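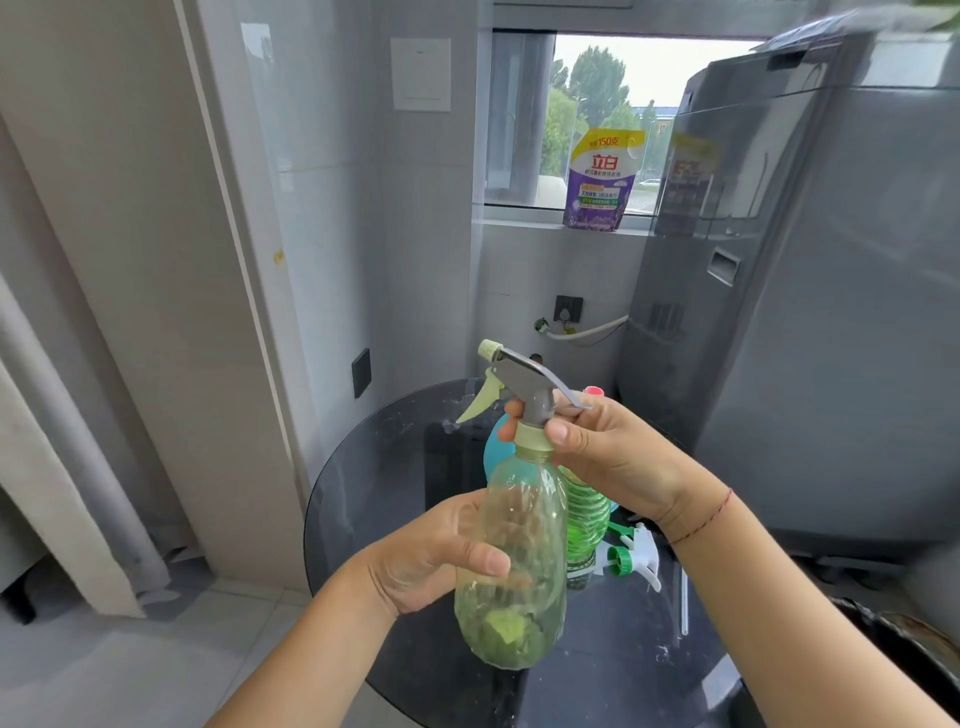
Karine Boychuk holds that a trigger sprayer should be treated as two articles, the head and the bottle, as each wears at its own pace. Most household references follow this division. The head comprises a nozzle, a trigger, a small piston pump and a screw collar; a dip tube carries liquid up from the base of the bottle.

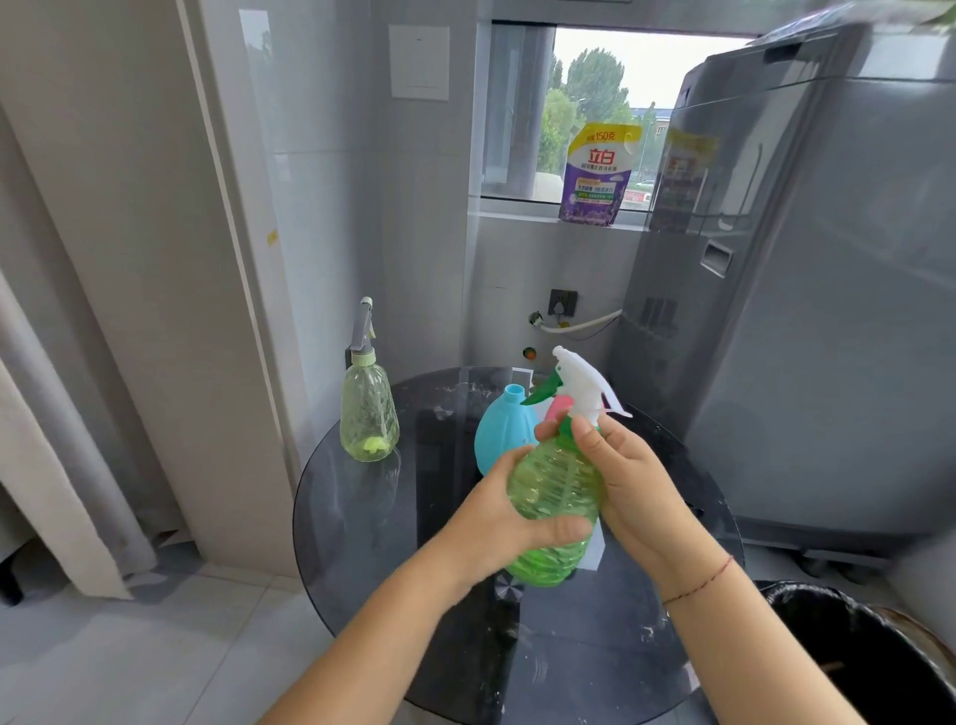
Bottle bodies are commonly molded in translucent plastic, which lets the fill level be read, and may be ribbed for grip. Heads are interchangeable only where collar thread and neck match. A replacement dip tube is cut to the depth of the bottle.

See also: Dip tube; Screw closure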